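Ticket 361 - left arm keeps losing the bag during hand-driven demos

Opened by Khải Vũ, Gistcombe bench

Right, so I've been trying to record the fruit bagging task all morning and the left arm is driving me up the wall. I'm on the leader handles, two arms, bag on the left and basket on the right. I get the finger into the mouth of the bag, I start to lift, and the follower sort of sighs and sags. The plastic slides off and I have to start the whole episode again! 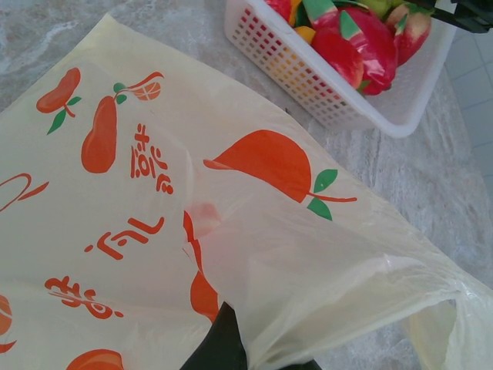 *Last changed: May 22, 2025*

The grip is fine when I move slowly. It's the quick lift that does it, and only with these thin bags (the thicker Kudby ones from April never gave me any bother). The log shows error 2292 on the left wrist each time, then a gap of 300 ms before it follows my hand again.

Tried so far:

- restarted the Wiston control box - no change
- swapped the left and right leader handles - fault stays with the left follower
- dropped the grip force a notch, which made it worse, obviously
- re-seated the wrist plug and had another go with the strawberries, right arm over at the basket

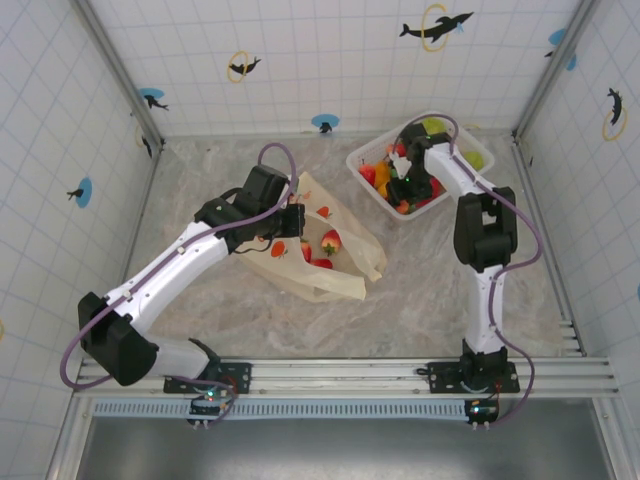 ## Reply from Babita Rathore

Hi Khải, 2292 is the follower falling behind the leader. Have you still got the old Singhal smoothing profile loaded on the left? Set both arms to the same one and do 2 short test episodes before you record anything you want to keep. Please bin the sagging ones too, or the policy will learn the sag.

## Khải again

Yep, old profile on the left. Changing it now, will post the logs after lunch.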